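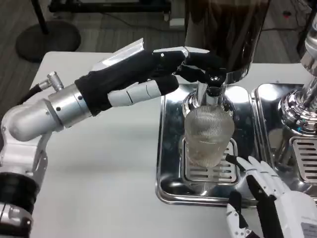 Bodero opens coffee counter range to small cafés

2026-10-27 – Coffee equipment supplier Bodero is adding a set of counter pieces by Gusetti to its catalogue. The range covers grinders, stainless steel drip trays with slotted grates, and ribbed glass cups.

The cups are sold in boxes of 6 and the trays singly. Each tray lifts out for emptying and can go in a dishwasher.

"Small cafés kept asking us for trays they could buy without a whole new machine," said Bilal Smadi, sales manager at Bodero. "Now they can order one tray or ten."

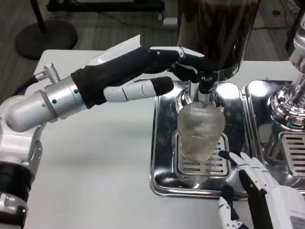 Van der Merwe, a family-run group of three coffee shops, has placed the first order – 200 cups plus trays for every counter. Its buyer, Mandla Radebe, said staff wanted a clear glass so they could check the fill while serving.

Orders are open now, with delivery from February. Trade customers can ask for a price list through their usual Bodero contact.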